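24 Aug 2024
By a staff writer

The planning software at Fasell began as a script for checking whether two robot arms were about to hit each other. It now runs to several modules, has a name, Dokance, and is used by people outside the team that wrote it. The lead developer, who asked to be identified only by the job, spent an afternoon talking to us about what it does and where it still falls short.

"The first version only said yes or no," the developer said. "You gave it two paths and it told you if they crossed. Then somebody had to go and fix the path by hand, and that took most of the day."

Dokance now takes a task, splits it between the arms and works out the timing. When both arms need the same patch of floor, one is given the right to it and the other waits. The developer calls these patches "bookings". Early on they were large, and the arms spent a lot of time standing still.

"We had one arm waiting for the other to leave a space it was never going to enter. It was safe, and it was very slow. We made the bookings smaller and let them change while the arm was moving."

The team tests on small objects, mostly toys. A typical layout has toy cars on and in front of a low shelf and a row of pink pigs out on the open floor. Shelves are the harder part. A gripper going in under a board has little room above it, and the wrist camera may lose sight of the thing it is reaching for.
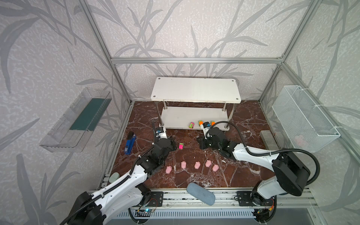

"People ask for faster motion, but I would sooner have a better guess about what is behind the thing in front," the developer said. "If one car is partly hidden, the planner has to decide how much of it is there. We used to assume the smallest shape that fitted. Now we assume the largest and shrink it as the cameras get more views."

That change went in with build 121 and broke a good deal at first. The planner became so cautious that it refused grasps it had managed for months. It took 30 days of tuning to get them back, and a few never came back at all.

Perception is handled by a separate program called Delaunay, which passes the planner a list of objects with a confidence value for each. Keeping the two apart was a deliberate choice. Either can be replaced, and recorded data can be played through one without starting the other. The team keeps 3262 recorded runs for this purpose and replays them overnight after every change.

"Replay catches the silly mistakes. It won't tell you that a grasp slips. For that you have to use the arms."

The next piece of work is Kesevetti, a viewer that shows why the planner turned a path down. At present the reason is a line in a log file, and new users tend to read the wrong one. The developer expects to have it in use within five weeks, starting with bookings and leaving grasp scores until later.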